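Girholm open day – hand-held gripper demo

kgasadi
Posted December 2023
Went to the Girholm open day for the gripper session. The task was picking from a packed cardboard box: plush toy, charging cables, a sock, a power adapter. The operator holds the gripper in one hand and works through the box. They said 2,691 picks logged since April, 792 of them from mixed boxes like this one.

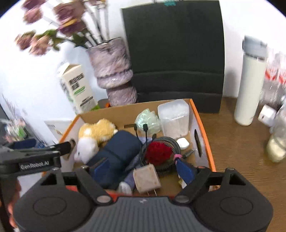 Cable was the hard part. A braided one was coiled through the middle with a hair tie looped on it, and I'd want to see the failure rate for that item alone. No figure given when I asked.

dernden_liv
Did they say what counts as a pick? At Dernden we only log it if the item clears the rim.

kgasadi
Clears the rim and is set down. Drops are logged separately.

M Gittins
Not convinced by soft goods in a demo. A sock forgives a centimetre of error, an adapter doesn't. Rigid parts in a fixed tray would tell you more.

dernden_liv
Disagree. Fixed trays were solved years ago – clutter is where our line stops.

M Gittins
Your line, maybe. Ours at Zutthorpe stops on labels.

firouzeh_r
I was in the later group. 19 of us, one operator, poor view from the back. Is the handout online anywhere?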